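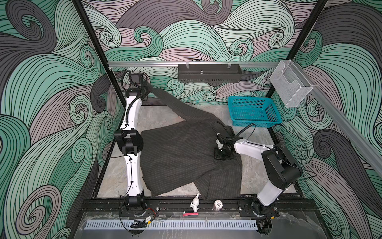
I have finally learnt to iron a shirt properly at the age I am, and I'm so pleased with myself that you're all getting a thread. Sorry/not sorry!

My teacher was Itziar Arrieta, who did alterations for years and can do a shirt in the time I take to find the plug. First thing she said: collar first, from the points in towards the middle. I'd been going middle to points my whole life and pushing a little crease into each tip.

Then yoke, cuffs, sleeves, and the body last of all. I used to do the big flat back first (so satisfying) and then crumple it doing the sleeves.

Damp is everything. She takes shirts off the line before they're dry and rolls them up in a towel. If they've gone bone dry, spray, roll, leave it for a cup of tea. Linen wants even more water than you think — properly damp, with the iron hot.

Dark stuff goes inside out!! That shine on the seat of my old work trousers was me, with a hot iron, for years. A thin cotton cloth on top works too. I use a worn pillowcase.

Buttons: lay them face down on a folded towel and iron the back. They sink in and the cloth comes out flat between them. I did 8 shirts in one evening just to keep doing this bit.

Hugo Manzano has already asked me about pleats. Hugo, I've had 2 lessons. Give me until July.

And hang them up straight away with the top button done up, then leave them alone until they're cool. I was putting them on warm and creasing the elbows before I'd got to the front door.

Next up is a fitted sheet. Itziar says it can be folded into a square and I want to believe her — will report back!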